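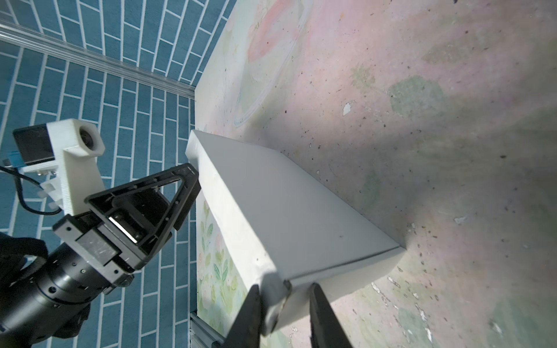 Wanted: People Who Cannot Sleep (Paid, Slightly)

Search this site Search Go Menu

The Skendside Sleep Project is looking for bad sleepers. If you are reading this at four in the morning, keep going.

We want adults who live in Skendside or Clostthorpe and have slept poorly for at least 3 months. You don't need a diagnosis. You do need a bed, a phone that rings, and the patience to fill in a diary before coffee.

What you would do

Keep a sleep diary for five weeks, starting in September. It takes a few minutes each morning, longer if you feel the need to tell us about your neighbor's dog. Many people do, and there is a box for it.

Come to the Berisha Building for three evening interviews. The chairs are terrible. We have asked for better ones - the request is older than the project.

Spend one night in our sleep room, which has blackout curtains, a decent mattress and a radiator with opinions. Breakfast is toast.

What you would get

$352 when you finish everything, plus bus fare. If you drop out halfway we pay for the parts you did and we don't sulk. You also get a copy of your own results, in plain words. We can't promise you will sleep any better. Our last group mostly reported that they were now tired and well documented.

Please don't apply if

You work night shifts, are under 18, or have a baby at home (we are sorry, and we believe you). People taking part in the Vadeo snoring study can't do both. Partners may apply, but on separate forms and without comparing answers at breakfast.

How to apply

Call extension 586 or pick up a form at the front desk of the Berisha Building. Leave a message at any hour. We'll call back in daylight, so tell us when you nap.

Posted 1 Jun 2019

14 shares 6 comments

Contact us | © Skendside Sleep Project | Back to top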